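Trindell clamp desk lamp, five months on
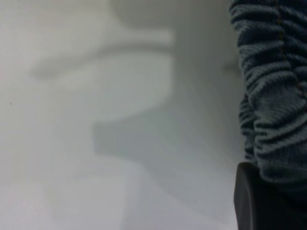
I bought the Trindell clamp lamp in August, after the old Breder one started cutting out whenever I moved its neck. My desk is in a back bedroom in Denbridge with one small window, so a lamp is on most of the day. The thing I care about most is shadow. A single light on a pale surface can throw a big grey shape with blurred edges, darker in one part and fading out in another, and that is tiring when you are trying to draw. The Trindell has a wide head with a diffuser, and with it set high and to the left my hand hardly gets in its own way.

The clamp opens to 5 cm and has rubber pads on both jaws. It has left no marks. The arm has 2 joints and stays where it is put, although the upper one needed tightening after a few weeks. The key for this is tiny and comes taped inside the box lid, where I nearly missed it.

There are 12 brightness steps, which is too many. I use three. The touch button is on top of the head and picks up fingerprints, and it is easy to knock the light off while adjusting the angle.

Thitima Nilsuwan, who I share the room with, prefers her Rojanasak lamp for sewing - it has a narrower beam and a proper switch. For paper and drawing I would still pick the Trindell. The cable could be longer.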